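Facilities Support — Memitz Teaching Kitchen
Ticket 807
Category: Food preparation, vegetables
Status: Resolved
Opened: August 23, 2023

Reported issue

The kitchen reports uneven cooking in the potato side dish prepared from the Lekico recipe card. Thin pieces are soft and breaking apart at the time the thick pieces are still firm in the center. The oven was set to 400 degrees as the card directs. Two trays were affected. The requester asks whether the oven should be taken out of service.

Initial review

The oven was checked with a separate thermometer and held its set temperature for the full test. No fault was recorded, and the oven remains in service. The trays, oil and seasoning were the same as those used for earlier batches, which were accepted without comment.

The recipe card calls for "potatoes, peeled and cut up." It gives no size or shape. Support therefore requested that the cutting stage be reviewed before any further change to time or temperature.

Findings

Cut potato on the bamboo board varied in shape. Half-moon and flat wedges lay on the same board as a larger chunk and a curved slice — a mix that should not be expected to finish together on one tray.

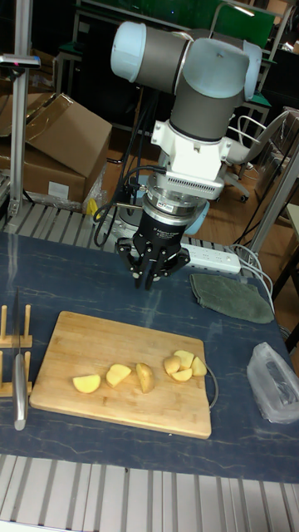 Corrective steps

1. Peel and rinse the potatoes. Cut each one in half lengthwise and set the halves flat side down.

2. Cut each half into wedges of matching thickness. Very large potatoes should be quartered first.

3. Compare the pieces before they leave the board. Cut oversized chunks again. Set thin slices aside for soup.

4. Pat the pieces dry and arrange them in a single layer with space between them.

5. Test the thickest wedge with the point of a knife before removing the tray.

Follow-up

A test tray was prepared according to the steps above, with the oven again at 400 degrees. The wedges were tender throughout and held their shape. The kitchen confirmed that the result was acceptable and withdrew the request concerning the oven.

The wording of the card has been referred to Drasevska, which maintains the recipe binder. Until a revised card is issued, a printed copy of the corrective steps is to be kept with page 19. Kitchens using the Chauke edition of the binder should note that the same wording appears there.

Ticket closed. Reopen under the same number if the problem returns.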